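Sports Card Sorter and Lister, Part-Time — Metullow Cards

Metullow Cards buys and sells football, baseball and basketball singles, mostly from collections that people bring to the counter or ship to us. We are hiring one part-time sorter and lister for our back office in Kostden. The job is 20 hours a week, with more in August when the new football releases arrive.

What the work is

You will take incoming collections and sort them by sport, year, set and card number. Base cards go into 200-count boxes. Rookies, inserts, numbered parallels and autographs are pulled, sleeved and put in top loaders before they go anywhere else. After that you check each pulled card for corner wear, surface scratches, print lines and centering, and enter it in our inventory with a front and back scan.

Listings go up in the afternoon. We write our own titles and don't copy them from other sellers, so you need to be able to tell a silver parallel from a plain refractor and a short print from a regular base card. If you aren't sure, set the card aside and ask. A wrong listing costs us a return and usually a customer.

You will also pack orders two afternoons a week. Single cards ship between cardboard in a bubble mailer. Anything graded goes in a box.

What we need from you

You should know at least one of the three sports well enough to recognize current rookies and the main sets without looking everything up. Football is the most useful to us right now. You need to type accurately, lift a full box of cards — they are heavier than people expect — and sit at a sorting table for two hours at a stretch. Experience with grading submissions is a plus. Retail experience is not required.

Anyone who works here can collect, but you may not buy from a collection until it has been priced and listed. Please don't apply if that will be a problem.

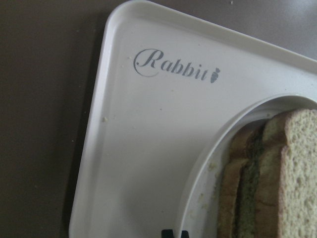 Pay and hours

Pay is hourly and depends on experience. We will give you the figure on the first call. Shifts start at 9 a.m. or 1 p.m., and we set the schedule a month ahead. Staff get a discount on sleeves, boxes and sealed product. There is free parking behind the building, on the Astance Street side.

How to apply

Send a short note and a resume to Grigore Radu, care of the shop, or leave them at the front counter. Tell us which sport you know best and which sets you have handled. We don't need a cover letter. People we want to meet will be asked in for a paid trial shift, sorting a mixed box and writing up a few listings. The position stays open until filled.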